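4.2 Putting the bed back together

Read this section before you lift anything. The Zonus plush blanket weighs more than it looks and has opinions about where it lies.

1. Strip the bed down to the fitted sheet. Cushions go on the chair, and the cat goes in the hall.

2. Spread the blanket with the fuzzy side up. The leaves and feathers point in several directions, so the pattern will not tell you which end is the top. The care label will. It belongs at the foot.

3. Lift any thinner printed fabric, such as a floral, by the middle and let the folds hang before you lay it down. Pulling it across the pile by a corner only drags the blanket along with it.

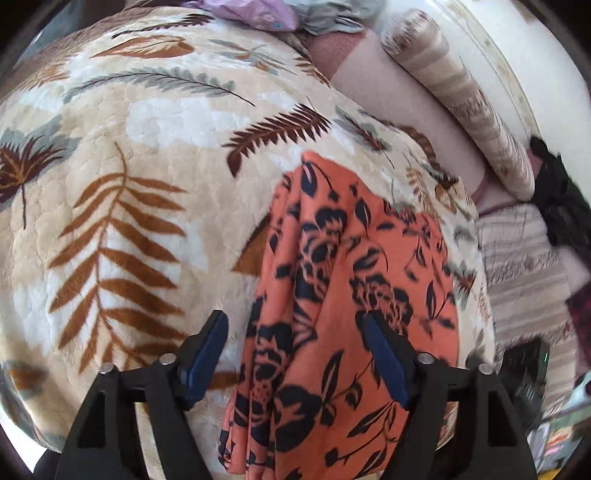

Folding it first is quicker, according to a reader of the August edition, who does the whole bed in 4 minutes and would like this section shortened. We tried it on a Wednesday. It took 9, and the creases stayed until the weekend.

4. Smooth from the centre outwards with a flat hand. Small hills are normal in a deep pile - leave them, they settle overnight.

Note: the small Oredico storage bag (part 516) does not fit the blanket. Use part 725, and kneel on it.

Caution: do not iron the plush side. The pile goes flat and shiny and stays that way, and a replacement has to be ordered under part 700.

For washing, see section 4.3.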